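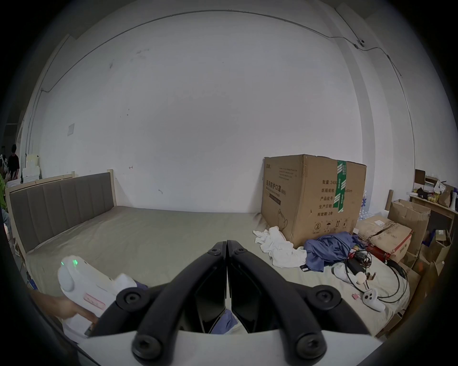

Wirley shared workshop wants two people to help with a home-built two-fingered gripper. The project is called Lacson, and yes, it is meant to deal with laundry one day. We have our doubts. Come if you have some too.

You'd give us 80 hours, starting in September, mostly cabling, bolts and logging bad grabs on towels and clothes. Pay is $300 a month — not much, we know. No robotics degree needed. If you think a robot will be making your bed by Christmas, please don't apply.

Leave a note for Lacson at the Ziltergate front desk.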